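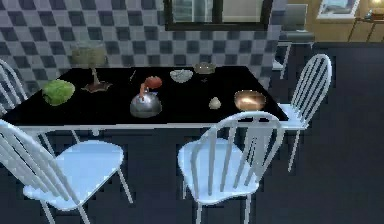
Project Report: A Looping and Delay Plugin for Live Use

1. What we set out to do

The assignment asked for "a working audio tool of modest scope." Our first proposal had a looper, a delay, a pitch shifter, a drum machine and a page about machine learning. It came back with the word "modest" underlined. What we handed in is Binura, a looper with a delay on the end of it. It loads in any LV2 host we could get our hands on, and it also runs as a standalone program for people who would like fewer things on screen when they panic.

2. Background

Most loopers fall into two camps. Some copy a foot pedal so faithfully that you get one button and have to remember what it does this time. Others offer a grid of clips and assume you have a free hand, which a guitarist does not. We wanted something a player could run from two switches and a knob, with the state of the loop readable from across a small stage.

We looked closely at Cemum, a looper written by an earlier group in this course. Its timing is very good. Its source code is one file with variables named after breakfast cereals. We borrowed the idea of rounding loop lengths to the nearest beat and left the cereals where they were.

3. Design

The audio thread does three jobs: it writes the input to a buffer, reads the buffer back, and feeds the result to the delay. Everything else (saving loops, drawing the display, reading presets) happens on a second thread, and the two talk through a ring buffer. The lecture notes say never to allocate memory on the audio thread. We allocated memory on the audio thread for most of November and can confirm the lecture notes.

The delay line uses linear interpolation. Cubic sounded slightly better on long sweeps, but only one of us could hear it, and only after being told which was which.

Presets are plain text files. Early versions used a binary format of our own, and a change to the header made every saved preset load as very loud noise.

4. Testing

We wrote 138 automated tests, and more than 47 of them check that the loop starts and stops on the right sample. That sounds excessive until you hear a loop that doesn't. The click at the loop point went away once we added a short crossfade. It came back when the host changed its block size in the middle of a loop, and fixing that took longer than writing the rest of the looper.

The live test was a short evening set in the common room at Lockwood, with Binura running on a secondhand laptop and a Jesteck audio interface lent by the department. The looper ran for 985 seconds without a dropout. After that the laptop went to sleep, as its power settings said it should. The audience clapped, possibly thinking the piece was over.

5. What we would change

The undo function only goes back one layer. Players want more, and the memory is there, but our buffer code assumes a single spare copy in several places, not all of which we have found. Tempo sync with the host works as long as the tempo stays put. If it changes during recording, Binura keeps the old tempo and says nothing, and it ought to show a warning.

The manual also needs work. At present it explains how to build the plugin and how to remove it.

6. Building and installing

Run make in the top folder, then copy the binura.lv2 folder into your LV2 path and rescan plugins in your host. The standalone version is built with make standalone and needs JACK to be running first. If it isn't, the program exits with error code 2, which we meant to replace with a sentence.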